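Laundry automation > Buying and budgets
Thread: Leasing a folding/loading robot for staff T-shirts, is the quote sane?

ddevadiga
Tuesday, 09:14
We wash staff shirts for a chain of event venues. Nearly all of it is black T-shirts, one domestic-sized front loader at each site. My boss has had a quote from Cliltivitz for a robot to unload, sort and fold. 3843 a month on a 22 month lease, service on top. I've been told to "find the money". I'd rather find out first whether it's worth finding. Their rep quotes 400 garments a shift. Anyone here running one?

overgaard_i
Tuesday, 09:41
400 of what, though? Ask them. If it's flat towels off a table, forget the number. And ask if it counts a shirt that has to be picked up twice.

For scale, the sort of station people are costing up is no more than this:
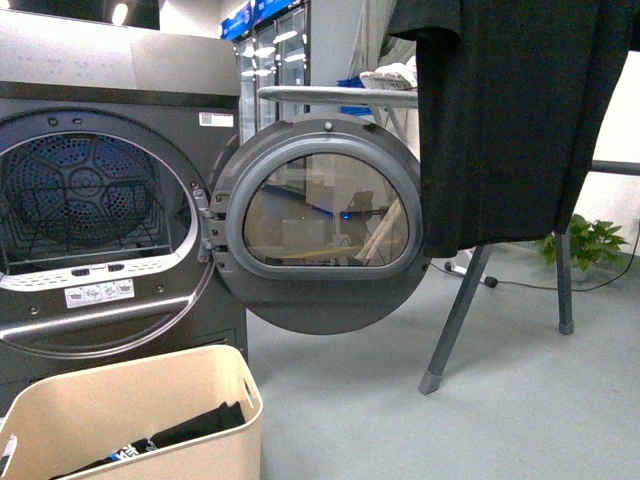
Dryer open, black clothes in the basket, ironing board behind.

Look at how much is packed in round that dryer. Basket on one side, stand on the other, a cable across the floor. Your quote won't include clearing a path or moving sockets, and you'll pay for both.

Unnur F
Tuesday, 10:02
Bit harsh. We budgeted for an Odus unit last year and the floor work was the cheap part. What hurt was the service contract. Read what they call a "visit". Ours was 5 a year and anything after that was billed by the hour, travel included.

overgaard_i
Tuesday, 10:10
So you agree with me that the quote is missing half the cost. You've just picked a different half.

Unnur F
Tuesday, 10:15
I agree the quote's thin. I don't agree it's a reason to bin the idea. Our Odus is slow but it's there at six in the morning and my staff aren't keen on that shift.

tuoi_v
Tuesday, 11:37
Black cotton is the thing I'd worry about. On a pale surface you can find the edge of the heap easily enough. Finding the collar of one shirt inside it is another job, it's all folds and dark on dark.

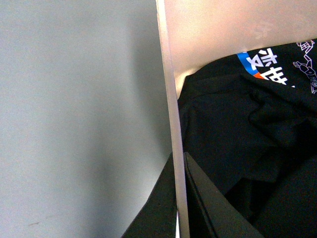 A big print on the chest gives the software something to go by, but it creases up with the rest of the cloth and half of it ends up tucked under. Plain shirts give you nothing at all. I'd post Cliltivitz a sack of your own shirts, tangled, straight out of the drum, and ask for the whole run on video with no cuts. Truston did that for us without a fuss. Geerts wouldn't, so we stopped talking to Geerts.

ddevadiga
Tuesday, 12:20
That's useful, thanks. Rep says the demo has to be at their place with their laundry. Make of that what you like.

overgaard_i
Tuesday, 12:24
I make of it that you should keep your money.

Unnur F
Tuesday, 12:50
Or ask for a one month trial at your smallest site, paid, with the right to send it back. If they refuse that as well then fine, Ingvar wins.

ddevadiga
Tuesday, 13:05
Going back to them with the trial and the sack of shirts. Will post what they say. Does anyone have the wording of a service contract they were happy with? Names blanked out is fine.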